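Paid Participants Wanted: Two-Handed Cloth Handling Study
Standham site, sessions from November 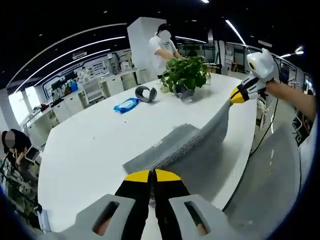

Lifting one corner of a mesh cloth with a hand-held gripper.

The Fakhoury manipulation group is recruiting adults to handle household fabrics with a pair of hand-held grippers. Recordings from the sessions are used to train control policies for two-armed robots. No experience with robots is needed, and no robot arm is used in the sessions.

Background

Cloth is hard for robots. It changes shape every time it is touched, and the edge you need is often hidden under the rest. In our first round we collected 1,000 demonstrations of lifting, spreading and folding, all on a bare table with one kind of towel. The policy trained on that set folded the towel well and did poorly on almost everything else. Thin and open-knit fabrics were the worst. It tended to close the grippers on two layers at once, or to miss the edge and pinch the tabletop.

When we added demonstrations from people who had never used the grippers before, results on unfamiliar fabrics improved, even though these people were slower and made more mistakes. Seeing a bad grasp and then the recovery from it seems to be useful to the policy. We now want to test this properly with a larger group. The target for this round is 3,000 demonstrations from 118 participants.

What you will do

You will work at a table with one gripper in each hand. A staff member will show you how to open and close them, and you will have time to practice before recording starts. You will then be given a fabric item and a short instruction, such as "find a corner and lift it" or "fold in half along the seam." Do the task in whatever way seems natural to you. If you drop the cloth, pick it up with the grippers and carry on. Please do not put a gripper down to fix something with your fingers unless you are asked to.

Other everyday objects may be on the table during a task. Work around them as you would at home. Other people may be working in the room at the same time.

A session lasts 4 hours including breaks. You can sit or stand, and you can stop at any point.

Who can take part

You must be 18 or older and have full use of both hands. Left-handed people are especially encouraged to apply, as there were very few in the first round. You should be comfortable holding a light tool in each hand for several minutes at a time. Please do not apply if you have had a hand or wrist injury in the past year. Employees of Daltik, which maintains the grippers, cannot take part.

Recording and privacy

The grippers carry cameras that record the work area, and other parts of the room are often in view. Faces are blurred before recordings are passed to the research team. Your name is stored apart from the recordings. You may ask for your recordings to be deleted until the data set is closed, and you will be given that deadline in writing when you sign the consent form.

Payment

Participants are paid by the hour, including breaks and practice time. The rate is listed on the consent form, which we send before you commit to a session. If you stop early you are paid for the time you were here. Parking at the Standham site is free.

How to apply

Fill in the short form on the Brokix sign-up page and choose "Cloth handling, two hands." Morning sessions start at 9:00 a.m. and afternoon sessions at 1:30 p.m. Tell us which you prefer and whether you are left- or right-handed. We reply to all applications, but places are given out as sessions open up, so it may take a few weeks to hear about a slot.

People who took part in the first round are welcome to ask about other studies but cannot join this one.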